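Questions I get about learning a language at the kitchen table
4 min read

I'm Yamila Mansilla, and I've been teaching myself Romanian since May. My mother-in-law's side of the family is Moldovan, and I got tired of smiling politely through every holiday dinner. I write about it now and then, and the same questions keep landing in my inbox, so I'm putting my answers in one place.

How long do you study each day?

Nineteen minutes. I know, it's a weird number! I started with twenty and kept looking at the clock for the last one, so I cut it. Some days I do a second round after dinner if the house is quiet, but I don't count on it. If I miss a day I don't make it up. I tried that in the first month and ended up owing myself so much study time that I quit for a week.

Do you use an app?

I use two. Rondo is for flashcards, and I like it because I can type in my own words (the ones it came with were all about airports). Lastel is for listening. It plays a short clip, you type what you heard, and it tells you how wrong you were. I was very wrong for a long time. Neither one is free, and I paid for the whole year on Lastel, which I wouldn't do again until I'd used it for a month.

What about a textbook?

I have one, and I like it more than I thought I would. The grammar gets explained properly, once, in a place where I can find it again. I do half a chapter at a time and I write in the book in pen. My sister thinks that's a crime.

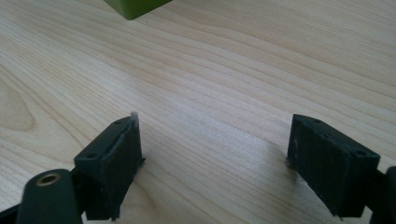

The one thing I skip is the section at the end of each chapter where you translate ten sentences back into English. It put me to sleep. I read the dialogue out loud instead, doing both parts, with voices if I'm alone.

Isn't the grammar hard?

Parts of it, yes. The word for "the" gets stuck on the end of the noun, and I kept forgetting it was there. Then there are the plurals — I still guess at a lot of those. I learn each noun together with its plural now and that has helped more than any chart. If you had Spanish in school like I did, plenty of the words will feel familiar, and a few will fool you.

Do you have a teacher?

I do a video lesson every other week through a little tutoring outfit called Jenent. My first tutor and I didn't click, and I stuck it out for 3 lessons because I felt bad about switching. Please don't do that. They moved me in one email and no one's feelings were hurt.

Can my kids learn along with me?

Mine picked up the numbers and all the rude words from their cousins, so I guess so. My nephew is 17 and wants nothing to do with any of it, except when there's food on the table, and then he can ask for seconds perfectly.

So can you talk to your mother-in-law yet?

Slowly! We can do the weather, the neighbors, and what went into the soup. When she gets going on a story from when she was a girl I lose her halfway through, and she pats my hand and starts over from the beginning.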